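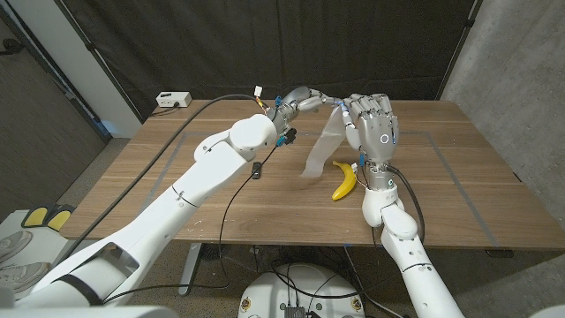

Section 4: Bagging Loose Fruit

Before you start

The Wolum bag is a thin produce bag, and like all thin produce bags it arrives convinced that it has no opening. Work at a table, with the fruit set down within easy reach. Bananas are used throughout this section. They are harder to bag than they look, and easier to find again if dropped.

You will need:
One bag from the roll (100 per roll)
Fruit
Dry hands, or one damp cloth if yours are too dry

Opening the bag

1. Tear one bag along the perforation. Pull sideways. Pulling toward yourself gives you two bags and a bit of a third.

2. Find the end with the small Wolum logo. This is the open end. The other end is sealed and will stay sealed no matter how long you rub it.

3. Roll the edge between thumb and finger until the two layers part. Allow around 40 seconds the first time. If nothing has happened by then, touch the damp cloth and try again.

4. Take one upper corner in each hand and lift the bag clear of the table. Let it hang. Shaking it open like a pillowcase is satisfying but tends to relocate whatever else is on the table.

Note: Hold the film at the very edge. A fistful of bag is a shorter bag.

Filling

5. Keep hold of one side of the opening and let go of the other.

6. Pick up the banana by the middle and lower it in, curved side down. Dropping it from a height tests the seam, which we have already done at our end.

7. For a bunch, put the stems in last. Stem ends are the leading cause of holes, followed by keys.

CAUTION: Do not exceed 2 kg per bag. The bag will not warn you.

CAUTION: Keep bags away from babies and small children. Thin film can cling to the nose and mouth and prevent breathing. We are not being funny about this one.

Closing and storing

8. Twist the neck twice and tuck it under. Leave bananas untied if you want them to keep their colour a little longer, or knot the bag if you have plans for banana bread.

9. Store the roll in a cupboard below 30 degrees, away from the stove. Warm film sticks to itself with real commitment.

Reusing a bag

Turn it inside out, wipe, and hang over a tap until dry. Discard any bag with a split seam. Mending with tape has been attempted by Defne Yaman in our returns department, whose notes run to 19 pages and recommend a new bag.

For fruit larger than a grapefruit, see Section 5.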